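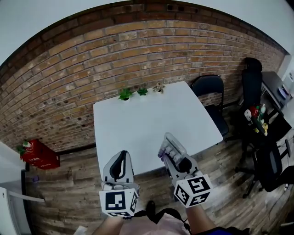
Can you get your money back if the main event falls off a fight card after you bought the ticket?

The ticket seller usually treats it as the same event as long as the card goes ahead on the night, so a main event swap by itself almost never gets you a refund. If the whole show is canceled, or moved to a new date, you have a much better case.

Posted under Combat Sports > Tickets and Travel
Asked by lowkickledger, 12th June

Longer version of what I'm asking. I bought two seats for the Negri card at the Bulside Arena in July. Paid 400 for the pair, and I only paid that because of the women's flyweight title fight at the top of the poster. Now the champion is out with a "medical issue" and no more detail than that. The replacement main event is a bantamweight fight between one guy ranked 15 and another guy who isn't ranked at all. The poster on the site was changed overnight and the ticket price wasn't.

I wrote to the box office and got back a form reply saying "card subject to change." I know that line is on everything. What I want to know is whether it really covers swapping out the one fight they sold the show on, or whether it's just something they say to make people go away. Has anyone ever gotten money back for this? I mean money, and I don't mean a voucher for a hot dog.

cornerstool
It covers it. Sorry. I've been going to shows at Bulside for years and I've lost three main events that way, and the answer was the same every time. What you bought is a seat in a building on a certain night. Read the terms on the back of the ticket or at the bottom of the email. They'll say something like "no refund for changes to individual bouts." I don't think it's fair, but I've never seen anyone beat it by arguing about it.

What has worked for me is resale, and you have to be quick. Prices drop hard in the first day or two after a pullout and then they sort of level off. When the Nillik show lost its headliner I waited a week to see if they would offer something, and they didn't. I ended up selling for 25 less per seat than I could have gotten on the first night. Check what the resale site takes as its cut before you list, too. Mine took more than I expected.

Also I'd be careful about "medical issue." It could be a bad weight cut, an infection, a torn knee, anything. People on the forums are already saying she was never going to fight and the promotion knew when tickets went on sale. Maybe. I haven't seen one thing that backs that up, and those same people said it about the last two pullouts. Fighters get hurt in camp all the time and don't owe us the scan results.

just email the card company
dispute it with your credit card, they have to give it back. my cousin did it for a concert

cornerstool
Replying to the one above. Was the concert canceled? Because that's a different thing. If the show happens and your seats were there for you, the seller just sends the card company the terms you agreed to and you lose. I've also heard of people getting their ticket account locked after a dispute. I can't prove that one, but I wouldn't want to find out with other tickets sitting in the account.

plondside_mma
Mostly agree with cornerstool, with a couple of exceptions worth checking before you give up.

First, what kind of ticket is it? If you bought a package (hotel, meet and greet, weigh-in seats) and one of the things named in it is gone, you may be able to get that part back. At the Plondside show a few of us had paid for a meet and greet with a fighter who pulled out. They offered us a different fighter. We said no, and kept saying no, and the fee for that part came back. The seat money didn't.

Second, look at your state's rules on event tickets. Most of what I've read is about canceled or postponed shows, so don't get your hopes up, but it's a short search.

Third, some promotions open a refund window on their own when a title fight drops out. It's good will and they don't have to do it. They tend to do it when sales are bad. Bulside had 3000 seats still showing for this one last time I looked, though I don't trust those maps much - plenty of seats get held back and released later. Keep an eye on your email and your spam folder, as these windows can be short.

I'd ask the box office one direct thing in writing: "Is there a refund window for this change, and if so when does it close?" That's harder to answer with a form reply than "I want my money back." They might still manage it.

lowkickledger
Thanks. Just plain seats, no package. I sent the question the way you worded it and got the same form reply. Listed one seat tonight and I'm hanging on to the other for now.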